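From: Halina Czarnecka
To: prints-and-transfers list
Date: Sun 27 November
Subject: Re: Flustska, the join between parts 5 and 6

Boyang Lü wrote:

> I finally sat down with the new disc of Flustska and have a question
> for anyone who has handled a print. At the end of the ferry dinner,
> when the older brother stands up and leaves the table, there is a
> hard cut to the shipyard. My memory of the old TV broadcast is a
> slow dissolve there, with the brother's back still visible over the
> cranes. I also hear the word "tomorrow" twice, once over the dinner
> and again, fainter, over the first shot of the yard.
>
> Is this how Kostener cut it, or did something go wrong in the
> transfer? The booklet says the restoration is complete and gives a
> running time a little longer than the broadcast, which I had put
> down to the usual speed difference. The rest of the disc looks
> excellent to me.
>
> Boyang

Boyang, you are hearing the doubled word correctly, and I think your memory of the dissolve is right too. They have the same cause. I inspected the Edbridge print over two days in July, on a bench and at low speed, and kept notes. What follows is from the notes except where I say I am guessing.

The film was delivered in 1000-foot parts, and the parts were joined in pairs for projection. Most of the joins fall on plain cuts. The join between part 5 and part 6 does not. Kostener put the end of the dinner and the start of the shipyard on either side of it, and the Edbridge print has a dissolve there. It is completed inside part 6. The head of part 6 opens on a short run of the dinner, duplicated, then the dissolve, then the yard.

This was a normal way to do it. An optical effect cannot be split across two pieces of film that may be shown on two machines, so the lab would make up the effect whole and attach it to one side or the other. The cost is that the picture gets a little softer and grainier at the head of the part, where the duplicate stock starts. On the Edbridge print you can see the change in grain before the dissolve begins, on the brother's jacket.

Now the sound. On a print the sound runs ahead of the picture that belongs with it. If part 6 is joined directly behind part 5, the first bit of sound belonging to part 6 has nowhere to be, as its place was on the leader that has just been cut off. So the lab prints that bit a second time on the tail of part 5. When the parts are joined it plays once, in the right place. When the parts are scanned one at a time, with leaders on, it exists twice: once on the tail of 5 and once on the leader of 6.

Whoever assembles the scans has to throw one of them away. On the disc both are there. The first "tomorrow" is the copy from the tail of part 5, and the second is the proper one from part 6, now sitting late. It sounds fainter to you for a reason I can only guess at. The negative for part 6 may have been transferred at a different level, and the mixer may have pulled it down under the yard noise without asking what it was.
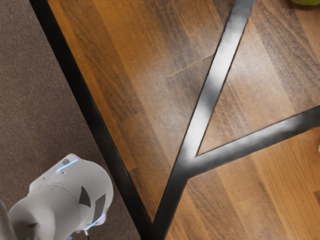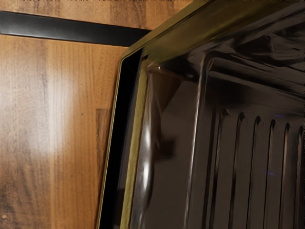
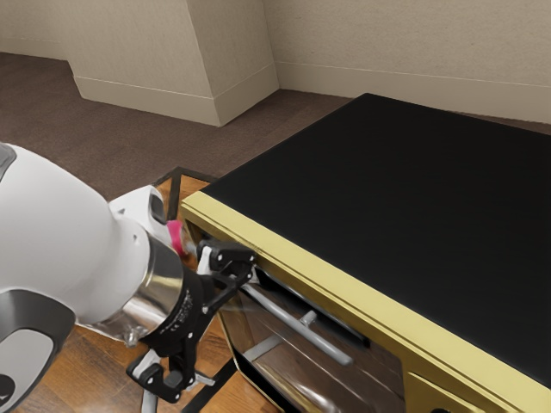
As for the missing dissolve, here I am guessing. The disc credits list the camera negative as the main source. The camera negative would not contain the dissolve, only the two shots that went into it, held at their full length or trimmed back to the effect. The dissolve itself was cut in as a duplicate section. If that section was damaged or lost, the Magalhães lab had a choice between going to a print for it, rebuilding it digitally from the original shots, or butting the shots together. They seem to have done the last. I do not know if they did so knowingly. A technician with no print to compare against would see a shot that ends and a shot that begins, and no instruction to do otherwise.

I would argue against reading it as a change of mind by Kostener. I have seen it suggested that he shortened all his transitions late in life, and that the disc follows a list he left. Nothing on the disc supports this. The dissolve between the church and the station, in an earlier part, is intact and is the same length as on the print. Someone tidying the film on his behalf would have gone for that one first, as it is the slowest in the picture.

The running time is a separate matter. A broadcast from that period would have been run slightly fast, and the disc runs at the correct speed, so the disc should be longer than the broadcast even if it has less in it. The speed difference is large compared with the length of one dissolve. You cannot use the total time to check for a missing section of this size. You have to compare shot by shot. I have done that for parts 5 and 6 only, and would be glad if someone with a copy of the broadcast did the others.

A few smaller points from the notes, for the record.

The cue marks at the end of part 6 on the Edbridge print are scratched by hand, and there is a second set, punched, slightly earlier. The earlier set means that at some point this print was run by a house that had lost the tail and needed its warning sooner. The tail has been put back since, from a different print. The edge codes do not agree.

The color on the print has gone toward magenta in the parts that came from the first stock, and much less in the replaced tail. Please do not use it as a reference for grading. I mention this because the frame grab that has been going around, the pink one with the lamp, is from this print, and it was posted as evidence that the dinner was meant to look warm. It was not. The dinner was lit cool, and the replaced tail shows it.

The titles on the print are burned in and abridged. "Tomorrow" is not in them at all, and this may be why the repeat was not caught. Someone checking the disc against a subtitle file made from that text would have had no line to match the sound to.

The framing on the disc is slightly tighter than the print on the left side. I measured against the door frame in the dinner. This is within what a projector gate would have hidden and I do not consider it a fault.

On what to do about it: I wrote to the publisher with the above, minus the guesses, and had a polite reply saying it had been passed along. If there is a second pressing, the sound is an easy fix, a matter of removing one short piece and closing the gap. The dissolve is harder if the duplicate section is gone, but the print at Edbridge is sharp enough at that point to be scanned and matched, and the archive has told me they would lend it. A rebuilt dissolve would also be acceptable to me if the disc said so in the notes. The length can be taken from the print to the frame.

For anyone who wants to check a disc at home, go to the dinner, wait for the brother to push his chair back, and listen with the picture off. The repeat is easier to hear without the cut to distract you. On the broadcast you should get the word once, with the crane noise already rising beneath it. If you have a recording in which the word comes once and the cut is hard, I would very much like to hear from you, as that would mean a third version.

I have the notes as typed pages, with the footage readings against each splice. Write to me off the list if you want them. They cover every part, though the entries for the first one are thin. It was in use on the other bench for most of my visit.

Halina

Comments

Vernon Lapointe
I ran this title years ago and remember the join as a plain cut, but our copy had been through a lot of hands and I would not swear the head of 6 was all there. If the dinner piece had been trimmed off, along with the effect, you would get what is on the disc. Do the edge codes on the Edbridge head match the rest of part 6?

Halina Czarnecka
They match. The head is original to the part. Only the tail is foreign.

Rafia Hashmi
I have the broadcast on tape. "Tomorrow" once, dissolve present, crane noise under the word as described. I will start on the other parts and post a shot list.

Tanvir Seneviratne
The streaming version has the doubled word too, same place, so it was made from the same master. The booklet essay talks about "the brother's ghost hanging over the yard" in that transition. The writer must have been working from something other than the disc.

Boyang Lü
Thank you, this answers it. I checked with the picture off and the second one is very clear.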